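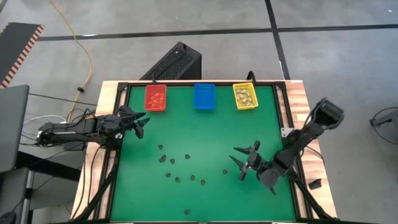
Sortieren lernen durch Vormachen
Projektbericht von Ibsa Weldu, Projektgruppe Fernano

Als ich im Juni in die Gruppe kam, dachte ich, das Schwierige an unserem Projekt würde das Training sein. Inzwischen weiß ich, dass man die meiste Zeit am Tisch verbringt und vormacht — immer wieder dieselbe Aufgabe, mit beiden Armen, bis einem abends die Schultern wehtun. Trotzdem war es für mich der schönste Teil des Semesters.

Die Aufgabe ist schnell erklärt: Kleine Teile liegen verstreut auf der grünen Matte und sollen nach Farbe in die Behälter am hinteren Rand, die roten in den roten, die hellen in den gelben und die dunkelbraunen in den blauen. Eine Person steuert die beiden Arme fern, und unser Aufnahmeprogramm Endale speichert dazu die Gelenkwinkel und das Kamerabild. Ein Durchgang vom ersten Griff bis zur Ruhestellung ist eine Episode.

Bis zur Abgabe haben wir 53 Episoden behalten. Verworfen haben wir alle, in denen ein Teil über den Rahmen gesprungen ist oder jemand mit der Hand nachgeholfen hat. Fehlgriffe, die wir mit dem Arm selbst korrigieren konnten, sind dagegen drin geblieben, denn gerade aus dem zweiten Versuch soll das Modell ja etwas lernen. Am Anfang haben wir die Teile immer ähnlich hingelegt, ohne es zu merken — das fiel erst beim Durchsehen auf, und einige Aufnahmen mussten wir deshalb wiederholen. Seitdem kippen wir sie aus einem Becher aus.

Ganz flache Teile sind mit den spitzen Fingern mühsam zu fassen. Es hilft, den Greifer schräg anzusetzen und langsam zu schließen, und nach etwa 30 Episoden hatte ich das einigermaßen im Gefühl. Meine frühen Aufnahmen sind deutlich zögerlicher, was man in den Kurven von Endale auch gut erkennt. Ob wir sie für das Training mit Dranavus kürzen oder ganz weglassen, wollen wir in den nächsten 2 Wochen ausprobieren.

Stand: 2026-02-25

Diese Website verwendet Cookies. Einstellungen | Akzeptieren
Kontakt | © Projektgruppe Fernano | Nach oben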